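Grindadmont Home Forum > Kitchen & Bath > Plumbing

Low hot water pressure, kitchen only??
5 replies, 333 views

dralteo_dan
OK so kitchen hot side has gone weak over the last month. Cold is fine. Bathroom hot is fine, shower is fine. House has a tank heater, copper to the sink, then braided lines. Faucet went in when we did the tile, so not ancient. Wife says call someone. I'd like to try first. Where do I start

pipewrench_lou
Aerator. Always aerator. Unscrew it, look for grit.

dralteo_dan
Did that already, should of said. It was clean. And it would hit cold too wouldn't it

mossytile
Yeah aerator isn't it if cold is fine. Check the hot shutoff under the sink first, all the way open? Mine got bumped by a trash can once and I spent a whole evening chasing it.

If it's open, close it, take the hot line off at the faucet end, aim it in a bucket, open slow. Strong flow = problem is up in the faucet. Weak = valve or the line itself.
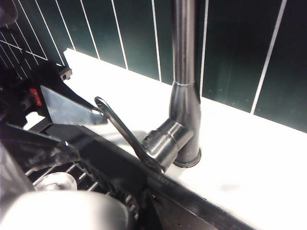
Then if it does point to the faucet, pull the cartridge. Shut BOTH sides first. Plug the drain so you don't lose the screw. Single levers usually have a tiny set screw, hex key, don't force it. Rinse the cartridge, look for white crud or bits of rubber in the hot port. We're on hard water in Fasard and I do ours every June now, vinegar soak and back in.

pipewrench_lou
Disagree on pulling the cartridge. Half the time you nick an o-ring and now you have a drip AND low pressure. Swap the hot supply line. They're cheap. The rubber inside goes soft on the hot side and flaps shut, looks perfect from outside. Seen it plenty.

mossytile
Bucket test tells you which one tho, takes 5 minutes. Why buy parts blind

pipewrench_lou
Because he'll have the line off anyway. Just put a new one on.

ansari_basement
Lou's not wrong about the liners. We had the same thing, but it was the shutoff for us, old multi-turn kind, washer came loose inside and sat in the way. Handle turned fine so I never suspected it. Plumber quoted us for a whole new faucet, glad I said no.

dralteo_dan
Update. Valve was open. Bucket test = weak, really weak, so not the faucet. Got a new line, 2 trips to the store becuase I bought the wrong length. Still weak with the new one on. So shutoff I guess. Main is off tonight after dinner and I'm putting in a quarter turn.

mossytile
Do the cold one too while the main's off. And flush it before you hook the faucet back up or the junk goes right in the cartridge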